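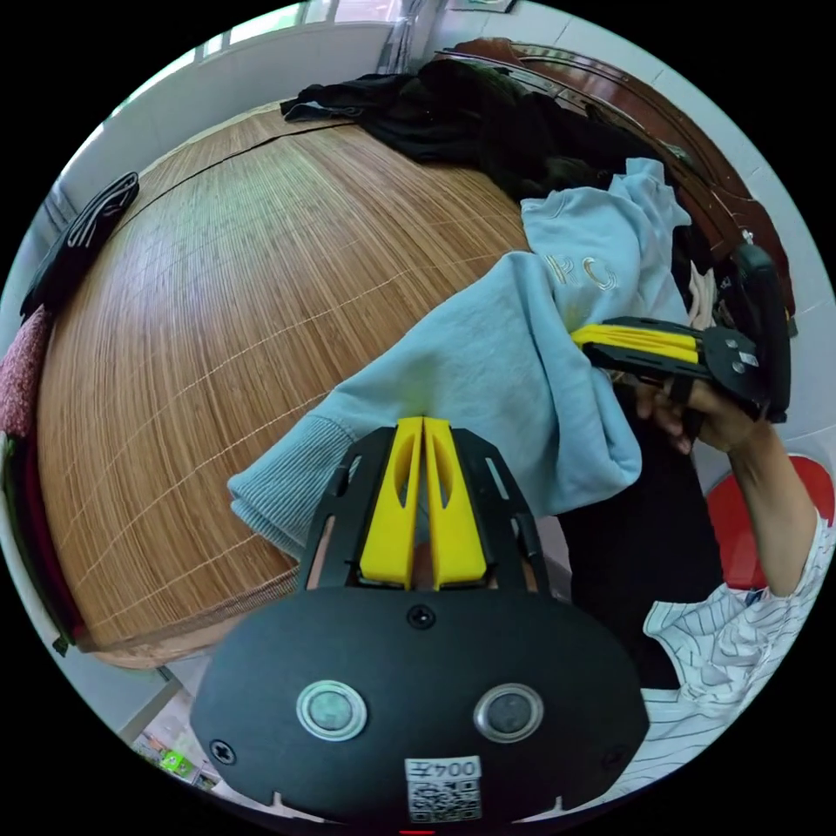
Speaker notes: Care of Clothing in Shared Residences
Fidholm Residential Services, staff training program
Presenter: Tobias Calloway
Session length: 30 minutes, with questions held to the end
Version of 15 March 2024

Opening (slide 1)

Welcome the staff and introduce yourself by name and position. Mention that the printed handout is at the back of the room and that the slides will be posted after the session.

State the subject plainly. This talk covers the sorting, folding and storage of everyday clothing in a resident's bedroom. Washing and ironing are covered in the second talk, which Huguette Bouvier will give in May.

The bed as a work surface (slide 2)

Most bedrooms at the Pretesham and Holach residences have no table large enough for folding. The bed is the surface staff will use. Ask how many in the room already fold on the bed, and wait for hands.

Points to make:

Make the bed first. Blankets and pillows are to be put aside or pulled flat before any clothing is laid down.

A woven bamboo mat gives a firmer base than a quilt, and sleeves slide across it easily when they are being straightened. Where a resident keeps such a mat on the bed, leave it in place. Check it for split or raised strips before laying out knitwear, as a loose strip will catch a thread.

Keep the unsorted heap at the far end of the bed and work at the near end. Finished items should never go back on the same side as the heap.

Do not use the floor, even for a moment.

Sorting dark and light (slide 3)

Dark clothing tends to end up in one mass, and black garments in particular are hard to tell apart when piled together. Staff should lift each item clear of the pile and open it fully before deciding what it is. Trousers have been put away as sweaters more than once.

A light garment should be taken out of a dark pile early. A pale blue sweatshirt resting against black clothing will pick up lint, and the lint shows at once. Shake it away from the pile, then lay it on the mat.

Pause here. Staff from Holach may raise the matter of the new lint brushes. The brushes have been ordered and will be given out by the floor supervisors.

Folding a sweatshirt (slide 4, followed by demonstration)

Have the practice sweatshirt ready on the demonstration bed. Speak slowly and face the room.

1. Lay the garment front side down. Smooth it from the neck toward the hem.
2. Find both cuffs. Pull each sleeve straight by the ribbed cuff, without stretching the ribbing.
3. Take hold of the fabric at two points, one hand at the shoulder and one lower down. Fold the side in to the middle.
4. Lay the sleeve down along the fold. Repeat on the other side.
5. Fold the hem up to the neck in two equal turns.
6. Turn the garment over and check that the front is flat.

Raised or embossed lettering needs some care. A hard crease through the letters may leave a lasting mark, so the fold should fall beside them wherever the size of the garment allows. Heavy items should not be stacked on top of lettering.

If the demonstration runs long, omit the second sleeve and move on. The handout shows the whole sequence.

Allow one volunteer to repeat the fold. Correct the hands only, and thank the volunteer by name.

Storage (slide 5)

Folded sweatshirts go on a shelf or in a drawer, up to 65 centimeters from front to back in the standard wardrobe. The older Gavrilă wardrobes at Pretesham are narrower – staff there should make one further fold lengthwise.

Nothing folded is to be left on a headboard, a window sill or the back of a chair. Bags and straps belonging to the resident stay where the resident keeps them. Staff are not to rearrange personal belongings in the course of putting clothing away.

Small items found on the floor, including food packaging, are to be picked up only with the resident's agreement. Empty packaging may be offered to the resident for disposal. It is not to be thrown out unasked.

The resident's wishes (slide 6)

This section should not be shortened.

Some residents prefer to fold their own clothing and need help only with reaching or lifting. Some prefer a pile to remain a pile. Staff should ask before beginning and should record the preference on the room card, where the next person on duty will read it. A preference may change, and the card is to be corrected the same day.

Closing (slide 7)

Remind staff that attendance must be signed before they leave. Handouts in large print are available on request from the training office, room 161.

Take questions. Questions about missing or damaged clothing should be referred to Huguette Bouvier and not answered from the floor.

Return the practice garments to the storage box and leave the demonstration bed clear for the next session.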